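So I've been put in charge of the equipment budget, which mostly means I have a spreadsheet with 19 lines in it and Sorin leaning over my shoulder asking if we can cut any of them. (No, Sorin. We can't.)

The big question this June is whether we order a third arm or spend the money on spares for the two we've got. I went in all set for the third arm, I'll admit it! Then I sat by the bench for a morning and watched the necklace task, and I started writing down fingers, cables and wrist cameras instead.

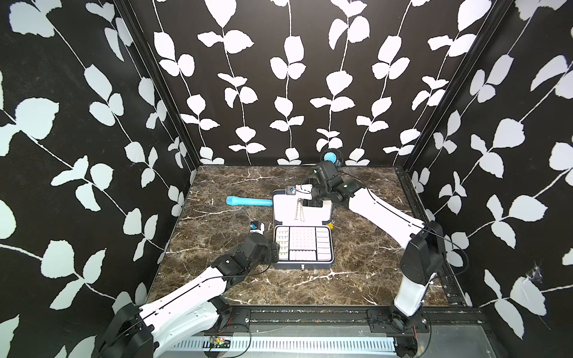
Nijs quoted us 263 for a set of gripper fingers and 400 for the wrist module, shipping not included, and Hanelia still hasn't answered my email. Rianne wants 3 sets of fingers in the cupboard at all times. I'd put in for two and hope, but she's the one who has to swap them, so three it is.

Chain is what made up my mind. It's chunky, it's silver, it dangles, and if I'm paying for anything extra it's going to be softer fingertips and a better close-up view down by the gripper.
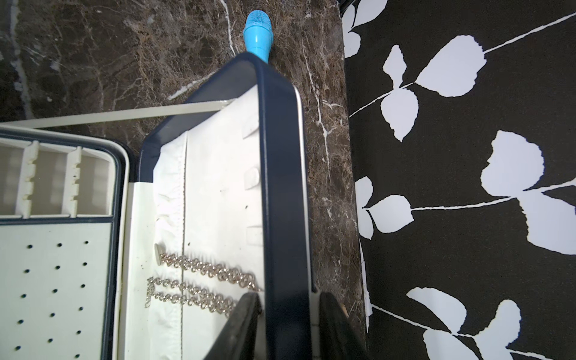 Bronano Manipulation Team | Bench Notes

Lamai asked if jewelry cases count as equipment or consumables. I've put them under consumables, next to the tape. The third arm goes on next year's list, and I still need a number for cable sleeves before I can send the sheet to Darcy.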